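Is the Grullirska wrist camera kit worth it for clearing a table?
Home Automation Help > Arms and Grippers > Buying Advice

Posted by lowbattery_len

I have a secondhand arm with a two-finger gripper and a table that never gets cleared. I would like to introduce them to each other. The Grullirska kit from Mikadport keeps coming up: one small fisheye camera for the wrist, a bracket, a cable, and a license for their Jasell software, which is supposed to learn a pickup task after you guide the arm through it 40 times.

My table has patterned plates, cloth napkins and whatever my kids left there. The product page has a single gray cube on a single white mat. My kids do not own a gray cube.

Can anyone who has paid for this thing tell me how it does with real clutter? Also, is the bracket as bad as people say? Budget is tight and my spouse has asked me to define "tight."

Posted by Aatos Karppinen
July 28, 2024

I bought the kit in January and have used it on more or less the job you describe, so I can save you some reading.

The camera is the good part. It sees very wide, which matters more than sharpness when the gripper is an inch from the dishes. You get the plate, what's on it and a generous helping of the house.
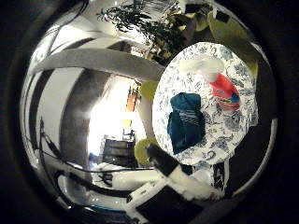 Wrist view with the teal cloth on the plate. Note the cables at lower left.

Cloth is where Jasell earns its money or doesn't. A folded cloth on a busy floral plate was my worst case for weeks. The software liked to treat the pattern as something it could pick up, and would pinch at a printed leaf with great confidence. Two things fixed most of it. I turned off "auto crop" (on by default, buried under Sensor > Advanced), and I did the guided runs with the plate in a different spot each time. The manual tells you to keep everything still while training. Ignore the manual on this.

After that I ran a long test and got 87 percent clean pickups on cloth. Mikadport advertises a higher number, presumably for the cube.

Hard, glossy objects are easier, especially in a color that has nothing to do with the plate. The bright red fish shape is my regular test piece now.
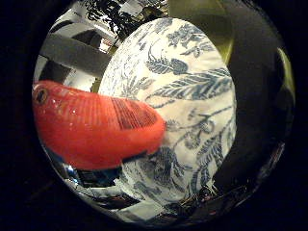

Red fish shape at the left side of the blue-and-white plate, checkered surface underneath.

Shiny things can throw off the grip point if your light is directly overhead. I use a lamp off to one side and keep it dim. The checkered surface gave me no trouble once auto crop was off, though with it on the software got very interested in the squares.

The bracket: yes, it is that bad. It's thin plastic, it flexes, and every time it flexes your calibration goes with it. Nieminen sells a metal one that fits the same holes. Buy it at the same time and throw the original in whatever drawer you keep for that purpose.

Other gripes, in no special order. Calibration takes 4 tries on a good day. The cable is too short for a full-size arm. The license is tied to one computer, and moving it means writing to support, who are polite and slow. Updates reset your sensor settings, so check auto crop again after each one.

Would I buy it again? For cloths and small stuff on a tabletop, yes, at the sale price. I wouldn't trust it with a glass yet.

Posted by mittens_and_servos

just get a regular webcam and tape it on. worked for me

Posted by Brackish

The tape idea is fine if you write your own software. If you want Jasell it only accepts their camera, so you're paying for the kit either way.

Agree with Aatos about the bracket. I'd add that the sale price comes back pretty often, so don't let the countdown clock on the store page rush you. It has been counting down for as long as I've had mine.

Len, check your gripper before ordering. The adapter ring in the box didn't fit my wrist flange and the other size is sold separately. Measure across the bolt holes and compare it to the drawing on the last page of the PDF, the one that's printed sideways.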